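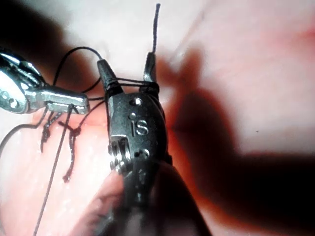
Winding the thread before the next knot.

Our suturing robot is going automatic. What happens to the bench techs?
Posted by Trinh Tạ

Hi all, long-time reader, hardly ever post. I work the bench at Grerano, where we do suture practice and testing on synthetic tissue pads. Up to now one of us has sat at the console driving the arms, stitch after stitch, and the rest of us prep pads, load thread and grade the finished rows. There are 14 of us and I've been here three years.

In March they're switching on software that does the throws and knots by itself. My manager says no jobs are going away, we'll all be "supervising." I asked what supervising means and got a slide with an arrow on it. Has anybody been through this? I like driving! It took me forever to get decent at it and I'm not thrilled about watching a screen all day. Also, does the pay grade change? Ours is tied to console hours.

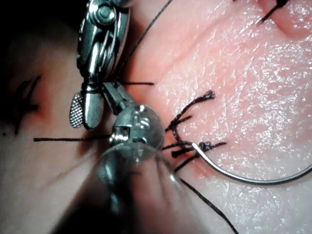
Tied knots and the curved needle on a glossy pad.

Madalena Meireles
We went through it at Plultness, so yes, been there. The first month was rough. We had one person per robot with a finger near the stop button, and it wore everybody out way more than driving did (I went home with a headache most nights, and I'm not a headache person). Sitting still and waiting for something to go wrong is hard work and managers don't see it as work.

What fixed it for us was rotating. We settled on 39 minutes watching, then you swap out and go grade pads or do setup. Weird number, I know, it came from how long one of our pads took back then. Push for something like it in writing before the switch, while they still want you happy.

On pay, ask this week. Ours was tied to console hours too and the new hours got logged as "monitoring," which had no grade. It took months to sort out and two good people left over it. Get them to say monitoring counts.

And keep some manual time on the schedule! When the software gives up halfway down a cut, somebody has to take over with the needle lying wherever it is and thread going in three directions. If you haven't driven in weeks your hands are slow. We get one manual pad each per shift and I'd fight anyone who tried to take it.
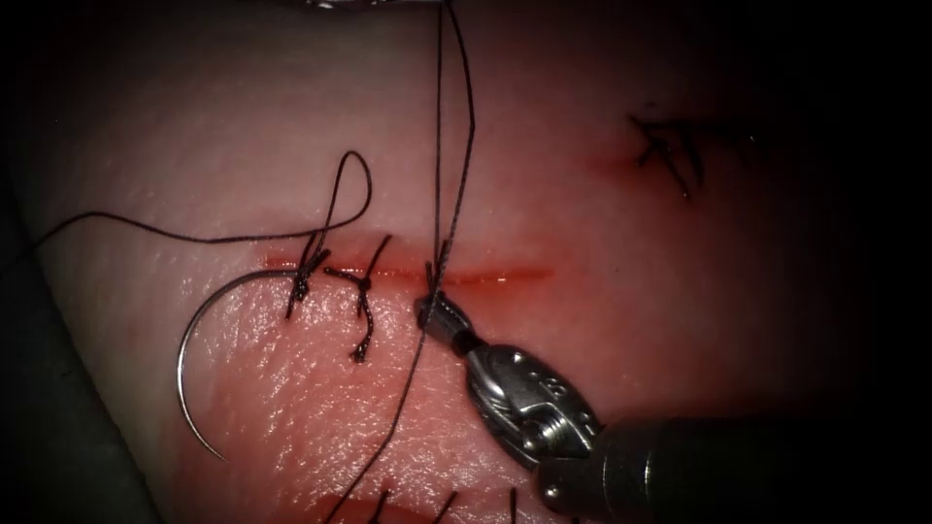

Two stitches in at the left end, more of the cut to go.

Blagoje Obradović
Learn to code, it's the only safe job. Driving consoles was always going to go.

Trinh Tạ
Thanks Madalena, the "monitoring" thing is exactly what I was worried about. I've emailed HR. Blagoje, I'm 69 credits into a night degree already so I'll pass on a second one, but thanks I guess. One more thing if anyone knows: who signs the grading sheet when the software did the knots? Right now it's whoever drove. 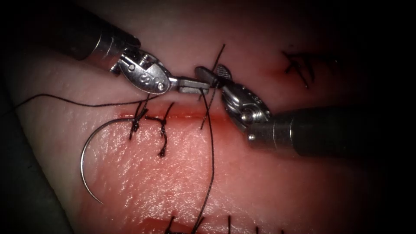 Comfort Akolgo
Don't sign as the driver if you weren't driving. At Clokley they had us put our names on rows we'd only watched, and when a batch graded badly it came back on us in reviews. We got a second line added to the sheet, one for "tied by" and one for "watched by," and the software version goes on the first one. Took our lead ten minutes to change the form. I'd also write down every time you step in and what you did, even if it's just freeing a snagged thread. Those notes turned into a real job at our place. I spend half my shift now going over them with the software people, and I like it better than I thought I would, though I do miss the console.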